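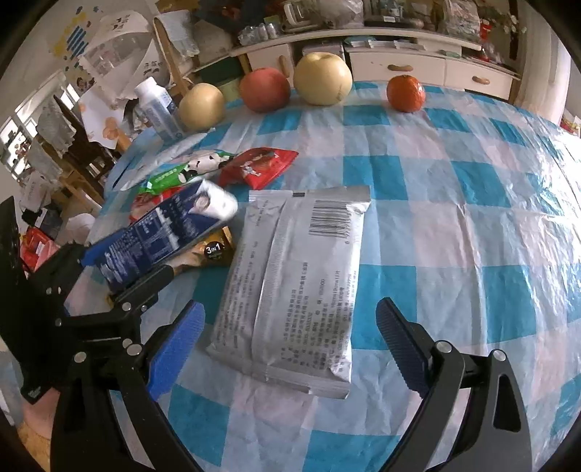 Hasthorpe Public Library, Department of Children's Learning

Why Does Food Come in Wrappers?

For readers in grades three through five

A great deal of the food we eat arrives inside something else. Crackers come in pouches, milk comes in bottles and cartons, and candy is often wrapped one piece at a time. The material around a food is called its packaging. Most people open it, eat what is inside, and throw the packaging away without giving it much thought.

This page explains what packaging does, what it is made from, and how to read the words and marks printed on it. Words in the list at the end may be new to you. Ask an adult or a librarian if any of the others are hard to understand.

Fruit has its own packaging

People were not the first to wrap food. Plants have been doing it for millions of years. The pear, the apple, the Asian pear and the tangerine on the checkered tablecloth each have a skin or a peel, and it does much the same work as the wrappers lying in front of them.

The skin of an apple is thin, but it is tough. It has a natural layer of wax that helps keep water inside the fruit. When you bite into an apple or cut it, air reaches the part inside, and before long the cut surface turns brown. The whole apple beside it does not change in this way, as its skin is still closed.

A tangerine has a thicker peel that you can take off with your fingers. Under the peel, the fruit is divided into sections, and each section has a thin skin of its own. A tangerine is therefore wrapped twice.

An Asian pear is related to the pears that many American families buy, but it is usually rounder and crisper. Its skin can be pale yellow, gold or brown. The fruit bruises easily, and growers often place each one in a soft foam net before it is shipped to a store.

Even with their skins on, fruits do not last forever. A skin lets a small amount of air and water pass through. Fruit is still alive after it is picked, and it goes on ripening.

The four jobs of a package

Packaged snacks are different from fruit. A cracker or a chip has no skin to protect it, so people must make one. A good package has four jobs.

The first job is to keep things out. Air, water, light, dust and insects can all spoil food. Chips become soft when they take in water from the air. Nuts and fried foods can develop a stale taste when they meet too much oxygen, the gas in the air that we need to breathe.

The second job is to keep things in. A package holds the food together and stops it from spilling. It also holds in the smell, and smell is a large part of taste.

The third job is to protect food from bumps. Food may travel in trucks, ships and trains before it reaches a table. Some snack pouches are filled with gas so that they puff up like a pillow. The gas is usually nitrogen, which already makes up most of the air around you. It cushions the food and takes the place of oxygen.

The fourth job is to give information. A person cannot see through foil. The outside of the package must say what is inside, how much of it there is, and when it should be eaten.

What are wrappers made of?

Many snack wrappers look like a single sheet, but they are made of several very thin layers pressed together. One layer may be there for strength, another to hold the ink, and another to block air and light. The inner layer is often a plastic that melts at a fairly low temperature.

That inner layer is used to close the package. A machine at the factory presses the edges together with heat. The plastic melts a little, sticks to itself and cools. The tool that does the pressing often has ridges on it, and the ridges leave small lines along the edge. These are called crimps. You can find crimped edges on the silver pouch in the middle of the table. Run a finger along a pouch at home, and you can feel the lines for yourself.

The shiny silver color on many pouches comes from aluminum. In some packages the aluminum is a thin sheet of foil. In others it is a coating on the plastic, much thinner than a human hair. Aluminum is very good at keeping out light and air, even when there is very little of it.

Clear plastic has a different advantage. It lets the buyer see the food. A clear wrapper does not block light very well, so it suits foods that light does not harm quickly.

Drinks need packages that will stand up and that can be closed again. Plastic bottles are light and do not shatter if they are dropped. Glass is heavier and can break, but it does not change the taste of a drink and can be washed and used many times. Both materials can be found in the same room here. A white plastic drink bottle stands beside the fruit, and there is a glass coffee pot on the cabinet behind the table.

Reading the back of a package

The front of a package is designed to catch your eye. It may have bright colors or a cartoon figure, as several of these wrappers do. The back is where most of the useful facts are kept. The silver pouch is lying with its back facing up, and the small gray printing on it is in Chinese. You may not be able to read the language on a package, but you can still recognize some of its parts.

The barcode. A barcode is a set of dark lines with spaces between them. Each kind of product has its own code. When a cashier passes it over a scanner, the scanner reads the pattern of lines and spaces, and the store's computer looks up the name and the price. The barcode on the silver pouch is near one corner.

The nutrition table. This part tells you what the food gives your body, such as protein, fat, sugar and salt. It is usually set out in rows, with a name on one side and a number on the other. On the dark blue package, the table is printed in white so that it shows up against the color. Tables are not the same in every country. In the United States, the numbers are given for one serving. In many other countries, they are given for 100 grams of the food.

The ingredients list. In the United States and in many other countries, ingredients are listed in order of weight. The ingredient that weighs the most comes first. If sugar is the first word on the list, the food contains more sugar than anything else.

The date. A "best by" date tells you how long the maker expects the food to be at its best. In some countries the year is printed first, and in others it is printed last. Ask an adult if you are not sure how to read a date.

The allergy notice. Some people become ill if they eat certain foods, such as peanuts, milk or wheat. The label must warn them. If you have an allergy, do not eat from a package whose label you and your adult cannot read.

What does "3 in 1" mean?

A gold-brown coffee sachet is peeking out from beneath the dark blue package, and it is marked "3 IN 1" inside a black circle. A sachet is a small sealed packet that usually holds enough for one use. On coffee, "3 in 1" generally means that three things have been mixed together before packing: instant coffee, creamer and sugar. The person making the drink only needs to add hot water. Coffee contains caffeine, and it is a drink for adults.

After the food is gone

Packaging is useful for a short time and can remain for a very long time afterward. Wrappers made of several layers are difficult to recycle, as the layers do not come apart easily. Many towns ask residents to put them in the trash. Bottles are often accepted for recycling, but the rules are different from place to place.

Fruit peels and cores can go into a compost pile, where they break down and become part of the soil.

Try it at home: the wrapper survey

In October, 17 children from the Pillai Branch reading club carried out a wrapper survey. They collected 52 clean, empty packages from their own kitchens and sorted them on the story room floor. Of these, 16 had a shiny silver layer on the inside. You can carry out a survey of your own.

You will need clean, empty packages, a sheet of paper, a pencil and a ruler.

1. Ask an adult before you take any package from the kitchen or the recycling bin.
2. Draw a chart with a column for each of these: paper, clear plastic, colored plastic, foil or silver lining, and other.
3. Sort your packages and make one mark on the chart for each.
4. Look for the barcode on every package. Write down whether it is on the back, the side or the bottom.
5. Choose two packages and compare their ingredients lists. Copy down the first ingredient of each.
6. Wash your hands when you have finished.

Completed charts may be handed in at the children's desk of any branch. Please write your first name and grade on the back. Charts are displayed in the Pillai Branch hallway and can be collected afterward.

Words to know

Aluminum: a light, silver-colored metal.
Compost: plant scraps that have broken down and can be added to soil.
Crimp: a small pressed fold or line that helps hold an edge closed.
Ingredient: one of the things a food is made from.
Nitrogen: a gas that makes up most of the air.
Sachet: a small sealed packet.

Text prepared by Seija Laitinen, Department of Children's Learning. Teachers may copy this page for classroom use.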